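3.2 Exposure and Focus Behavior

The handset cameras were set to their default automatic mode for all indoor sessions. Earlier work at Kestdale had used manual exposure, which gave steadier results but did not reflect how most owners take pictures. In automatic mode, the phone chooses shutter speed, sensitivity, and white balance from a reading of the whole view, with extra weight given to the center. A bright object in the middle of a dark background therefore presents a known difficulty. The meter may raise exposure to suit the background, and the bright object then loses detail in its highlights.

The Sestonier handset was tested with its stock camera application and with the Gounder application, which reads the same sensor but applies its own tone curve. No filters were used. Files were saved at full size and were copied to a desktop computer by cable. The sharing features of both applications were turned off, as these compress the file before sending. Figure 2 shows one yellow plate on a dark gray tabletop in two views, with a small blue toy eggplant also on the table in panel (b).

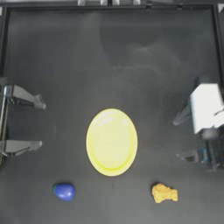
3.3 Rating Procedure

Prints and screen images were rated separately. A total of 900 ratings were collected between May and the close of the study on Aug 24, 2019. Raters were recruited through the Istport continuing education program and were asked whether they owned a compact camera, a phone with a camera, or both. Those who worked in photography or in phone retail were not accepted. Each rater saw pairs of pictures of one subject and marked the one they would prefer to keep. Ties were allowed.

The order of the pairs was shuffled for each rater. Screen brightness was fixed at 70 percent of maximum, and the room lights were left on at their normal level. Raters were free to enlarge any part of a picture, but were not told to do so. Sessions were limited to some 4 pairs per minute, a pace that early trials had shown to be comfortable. Raters who finished early were allowed to return to earlier pairs and change their marks. Only the final mark was kept.

Color was treated with particular care. Strong yellows are hard for small sensors to record well, as the red and green channels can both reach their limit while the blue channel stays low. The result is a flat patch in which the shape of the object is lost. Raters were given no special term for this fault. They were asked only whether the color looked natural to them, and could leave the question blank.
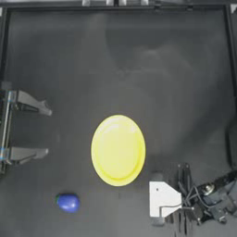
Comments written in the margin of the rating form were read by 2 members of the research staff, who sorted them under sharpness, color, brightness, and other. Where the two readings differed, the comment was placed under other. Many comments concerned noise in the darker parts of a picture, although the form did not mention noise. Several raters described it as grain and did not regard it as a fault on the printed page. The same raters tended to object to it on a screen. Comments on sharpness were shorter and were most often made after a picture had been enlarged.

Outdoor subjects were rated under the same procedure, with the exception that distant views were not offered for enlargement. These ratings are reported separately in Section 4, together with the results for the compact cameras.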